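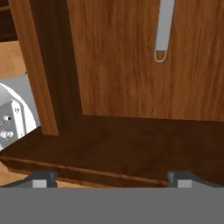

Plematton Donations Ledger is a piece of software for small campaigns that have to record who gave them money, when, and whether they were allowed to take it. We sell it, we don't make it, and we have a longer list of doubts than the people who do. Plenty of local candidates still run on a shoebox of receipts behind a wooden cupboard door with a long grey bar handle, and if you get a handful of gifts a year from people you know by sight, the cupboard may well do. The trouble starts when the gifts come in faster than you can check them, or when one arrives from a company you have never heard of.

What the maker says

The leaflet promises "complete donor confidence". We have asked what this means and had no clear reply. As far as we can tell from using it, the program does the following.

It takes in bank statements and asks you to put a name and address against each payment over a limit you set. It holds back any payment without a name, and keeps it held until someone signs it off. It adds up gifts from the same person, so five small ones show as one larger sum. It prints a return in a plain layout that you can copy across to whatever form your regulator wants.

What it doesn't do

It can't tell you where money really came from. If a donor has been handed the cash by somebody else and gives it in their own name, the ledger will show a tidy entry with a green tick beside it. The tick means the boxes are filled in. We would have preferred a different colour, or no tick at all, and have said so to Plematton twice.

It doesn't check company registers. There is a button marked "Verify company", which opens a search page in your web browser and leaves you to get on with it.

It isn't legal advice, whatever the sales video hints. Rules on permitted donors differ from one place to another and change between elections. The limits are left blank when you install it and you must type them in yourself. Get someone who knows the law to read them over before you start.

How we tried it

Seija Kiiskinen put a made-up campaign of 2,234 payments through it, with 43 planted problems: missing names, doubled entries, the same donor spelled several ways, and a few gifts from overseas addresses. The program caught the missing names and the overseas addresses. It was poor on spelling. "Jon" and "John" at the same house were treated as two people, and she had to join them by hand. The whole job took her roughly 8 hours, most of it typing addresses, and that part won't get any quicker for you either.

Yaqin Zhong looked at the sign-off log, the part we'd expect an investigator to ask for first. Every change is kept with the user's name and the time. You can't delete a line from inside the program. You can, however, restore an old backup over the top of the current file, and the log then forgets everything since. Plematton calls this "flexible recovery". We suggest sending a printed copy of the log to your accountant every month.

Which version

There are two. The Basic version is for one user on one computer. The Shared version lets an agent and a second person work on the same file, and makes the second person approve any payment the first one entered. If you are going to spend money on this at all, buy Shared. A ledger kept and approved by the same person proves very little if questions are asked later.

Works with

Statement files from most banks, once saved as plain spreadsheets. Files from the older Sternau accounts package open, though the dates need checking as day and month sometimes swap. Flivik files do not open, despite what the box says.

Support

By email only, on working days. Our last question was sent on a Thursday morning and answered the following week. Calls to our own shop are picked up by whoever is nearest, and we'll help with installing and with printing. We won't tell you whether to accept a gift.

Returns

Unused licence keys can be sent back for a full refund. Used keys can't, so ask us for the trial copy first. It is limited to one campaign and prints "TRIAL" across every page, but nothing else is held back.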